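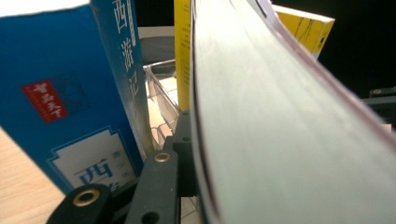
Why is a book so hard for a robot to put on a shelf? A book changes its shape while it is being held, and most planning software expects that it will not.

A box stays a box. If the software knows where the gripper has closed, it also knows where the far corner of the box is, and it can plan a path for that corner through a narrow space. A book has a stiff cover and a soft block of pages. Take it a little too far from the spine and the pages bend, the covers slide against each other, and the far corner is no longer where the model has put it. Then the planner sends this corner into the neighbor.

At Tanwood, a small software company, this problem has occupied a team of 3 people since last May. Their program is called Munro. It reads recordings of people moving books with hand-held grippers, one in each hand, and from them it learns the motions for a two-armed robot. The first customer will be the reading room at Borgate, where books come back to the desk faster than they can be shelved.

Berenice Cárdenas wrote the first version of the planner, and she speaks about it without much tenderness. It was a classic design. A perception module found the book and fitted a rigid box around it, a grasp module chose two contact points, and a path planner did the rest. With thin hardcovers it worked well. With thick volumes it failed in a way that was difficult to see in the log, because each module reported success. The grasp was good, the path was free, and the book still arrived crooked.

"I spent two weeks looking for the bug in the path planner," she told me. "The path planner was fine. It was moving a box that did not exist."

What changed the project was a decision about where the box should be. In the present version there is none. Munro follows two things only: the line of the spine and the edge of the block of pages. Both are estimated again in each camera image, and both carry an uncertainty. When the pages bend toward the gripper camera and fill half of the view, the uncertainty of the page edge grows, and the controller slows down until the edge is found again. If the spine is lost too, it stops and opens a little distance from the neighbors before it tries again.

This sounds simple, and the code for it is short. The long part is the part before, the preparation of the recordings.

A recording has several streams. There is a camera at each gripper, one more at the height of the head, the opening of the jaws, and the position of each hand in space. All of these have their own clock. A camera image carries the time at which it reached the computer, which is later than the time at which the light reached the sensor, and the delay is different for each camera. For a slow motion one can ignore it. For the moment when the jaws close on a cover, a small error is enough to teach the robot that it should close after the book has already started to tip.

Yuk-lan Shek is responsible for this part. Her first tool aligned the streams by hand: she looked for the image where the jaws stopped moving and matched it with the point where the curve of the jaw opening became flat. The second tool does the same thing automatically, and then it checks itself on the other closings in the recording. If they disagree, the recording is put aside and a person looks at it. Of the first 526 recordings, around 200 were put aside. She had expected much fewer.

The reason was in the books. A hard cover gives a clean stop, but a block of pages compresses. The jaws touch, slow down, and creep for a while before they stand still, so the curve has no corner to match. She now compares the whole shape of the closing instead of one point, and most of the rejected recordings have come back into the training set. The remaining ones she keeps in a separate folder. She believes that there is something to learn from them, and she has not had the time yet to find out what.

There was also a question of what to call a finished task. In the first annotation guide a book was "placed" when the jaws opened. But people often open the jaws, wait for a moment, and push the book straight with the outside of the finger. The model had learned to let go and leave. After the labels were moved to the last contact, the pushes appeared in the behavior of the robot almost at once, some of them quite unnecessary. 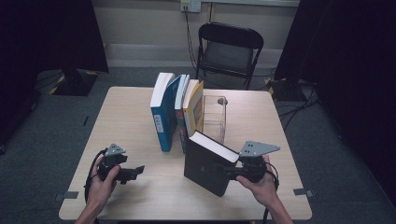 Rekha Singhal would rather begin with the hand that holds nothing. In her opinion the free gripper is the most neglected part of any two-handed recording, as the usual software looks at the hand that moves the object and treats the other one as noise. She has argued for a long time that the waiting hand should be labeled too, with at least one state for resting and one for being ready to support, and that the planner should be allowed to ask for the second state before it needs it.

The team was not convinced at first. More labels mean more disagreement between the people who write them, and the difference between resting and ready is often a matter of taste. They agreed on a smaller test. Munro now predicts where the free hand will be a short time later, and the prediction is used as a limit for the planner: the moving arm may not block the way of the other one. Cárdenas was surprised how many plans had to be rejected by this rule. In the simulation the arms had never met, for the reason that one of them had always been parked.

With the rule, planning takes longer. Every candidate path has to be tested against a second arm that is itself only a guess, and for a row of upright books the free space is already small. The present answer is to compute 4 candidates in parallel, to start with the slowest part of the best one, and to replace the rest of the path while the arm is moving. Shek does not like this solution. When something goes wrong, the log contains the beginning of one plan and the end of another, and she is the person who has to read it.

So a part of the last months went into a viewer. It shows all streams on one time line, with the planned path drawn as a thin line and the abandoned ones in gray. It is the least scientific thing they have built, and they use it every day. One can stop at any moment and ask the program which edge it was following and how sure it was. I tried it with a recording of a thick volume going into a row. The confidence for the page edge dropped when the block began to curve, came back, dropped again. The spine was followed the whole way, with one small jump near the end.

I asked about the jump – I had thought that it must be a mistake. Cárdenas moved the time line back and forth over it several times. The detector had changed for a short moment to the spine of the neighboring book, which was upright and better lit, and then returned. The controller did not react, because the change was shorter than its filter. With a slower hand it would have been longer than the filter, and the arm would have gone after the wrong book.

She wrote it down in the list of open problems. The list had been clean in the morning, she said, and she asked me to send her the time of the recording so that she could add it.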